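Ticket 1629: Tidy-up task, gripper closes but arm stops before the board
Project: Callard (simulated household chores)
Site: Clerlow
Opened by: Judite Carrilho
Priority: 2
Status: Open, waiting on Dernarau

Problem
The chore is putting small game pieces away after play. The arm has to pick up the grey die and set it on the brown board beside the red one. In 4 of 16 runs it closed on the grey die and then stayed put until the run timed out. No error in the log, and the planner still reported the task as active.

Expected
Arm lifts, travels to the board, lowers and opens.

Tried so far
- Restarted the simulator and reloaded the scene. Same behaviour.
- Raised the finger closing force one step. No change, so I put it back.
- Turned off shadows in the renderer. The stall went away for one batch, then came back in the next.
- Swapped in the older grasp check from the Assunção build. All runs finished, but it took around 29 seconds each, too slow for the demo.

11th November, reply from Dernarau
Looks like the grasp check is waiting on a confidence score that never gets over the line. Can you send the score trace from a stalled run and a frame with the fingers closed?

Reply from Judite
Trace uploaded, frame attached below. I'd like this sorted before we tell Clerlow the arm can clear a table. A person does this job without looking, and at the moment I wouldn't leave ours alone with it. Dishes and laundry folding stay off the list until this ticket is closed.

Attachment 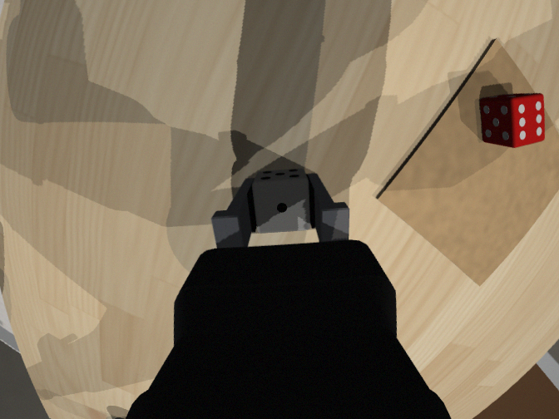 Grey die between the fingers, red die on the board.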